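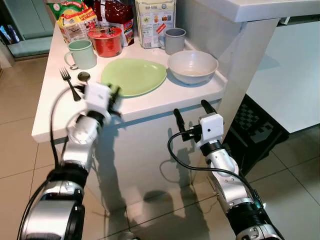 Dralis Home Blood Pressure Monitor with Gudadmont Connect
Posted Thu 18 March

My doctor's office started pushing home monitoring last November, and the Dralis cuff was on the list they handed out. It costs $319 with the base station, against maybe a fifth of that for an ordinary drugstore cuff. The extra money is supposed to buy you the part where your numbers go to the clinic without you writing them down. I have high blood pressure and a low opinion of subscriptions, so I went in looking for the catch.

Setup first. The box says 5 minutes. Mine took most of an evening, because the base station wants its own account, the Gudadmont Connect service wants a second one, and the two passwords have different rules. The printed guide covers the first account only. I found the rest on a support page that still showed the old menus.

The cuff itself is decent. It's stiff enough to wrap with one hand, the tube is long enough to sit back in a chair, and the display has big numbers. It inflates harder than my old Cloutier, and my arm was sore the first couple of days. There's a comfort setting buried in the app that slows the inflation. I'd turn that on right away.

Accuracy is the part I care about. I took it to my appointment and the nurse did a reading with the office machine, then one with mine on the same arm. The top number was 3 points higher on the Dralis and the bottom number matched. Fine. But that is one visit and one pair of readings, and anybody who tells you their cuff is "spot on" after that is guessing. At home I get bigger swings than that between two readings taken back to back.

Now the sending. When it works, a green check shows on the base and the reading turns up in the clinic portal within the hour. When it doesn't, you get the same green check. I only noticed because I keep a paper log out of habit, and there were mornings on paper that never made it to the portal. Support told me the check means the base received the reading from the cuff, and says nothing about whether the clinic got it. That seems to me like the one thing a light ought to tell you.

I also asked my clinic who looks at the numbers. A nurse reviews them on weekdays, and an out-of-range reading gets flagged for the next business day. The Dralis ads have a line about "someone always watching over you." Read your clinic's paperwork before you believe it. If you have chest pain at two in the morning the cuff is not going to do anything about it - call 911.

Battery life has been good. The carrying case is junk, and the zipper went in the second week. The Bullow model my sister uses came with a hard case and stores 491 readings on the cuff, so she just brings it to her visits and they download the lot. It has no monthly fee. The Dralis is free for the first year and I couldn't get a straight answer on the price after that.

If your insurance covers it and your clinic really reads the data, take it, and keep a paper log anyway. Paying out of pocket, I'd buy the Bullow or any plain validated cuff and a notebook. I'm keeping mine until the free year runs out.

Rating: 3 out of 5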